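# Apuntes de la sesión 6: enseñar con las manos

*Curso de robótica aplicada, taller Nigam. Abril de 2025*

Bueno, hoy toca mi parte favorita del curso: cómo le enseñamos una tarea a un robot sin escribirle la trayectoria. Os dejo por escrito lo que fui soltando en clase (iba rápido, lo sé) y un par de cosas que me dejé en el tintero.

Hay **2 caminos** que vamos a usar:

- **Teleoperación.** Mueves un mando o un brazo gemelo y el robot te copia. Lo que grabas ya está en sus articulaciones, y eso es comodísimo, pero se tarda en coger soltura y con tela se nota muchísimo.
- **Pinza en mano.** Coges tú la pinza, con su cámara encima, y haces la tarea como la harías en casa. Va más rápido, aunque luego hay que reconstruir por dónde pasó la muñeca.

Para la ropa yo me quedo con la segunda. Una prenda no tiene una forma fija: la pellizcas por un punto y se te arruga por otro, se tapa a sí misma, se confunde con la de debajo… ¡y todo eso tiene que salir en las demostraciones! 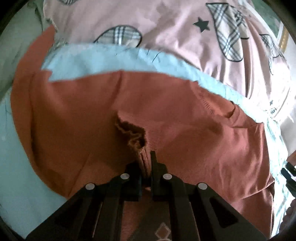
Por eso insisto tanto en el agarre. Cerrad despacio, esperad un instante con la tela cogida y solo entonces tirad. Si cerráis y tiráis a la vez, en los datos no queda claro dónde acaba una cosa y empieza la otra, y el modelo aprende un tirón raro (en diciembre nos pasó con el conjunto Wasside: 473 demostraciones, y tuvimos que repetir bastantes).

Más manías mías:

1. Empezad cada toma con la prenda colocada de otra manera.
2. Si falláis un agarre, corregidlo y seguid grabando, que las correcciones valen oro.
3. No metáis la mano libre.

Para la práctica, cada grupo graba con Kaltudari y sube las tomas a la carpeta Jurkitz. Entre todos deberíamos juntar unas 700. Traed ropa variada, con estampados también, y revisad el vídeo antes de subirlo.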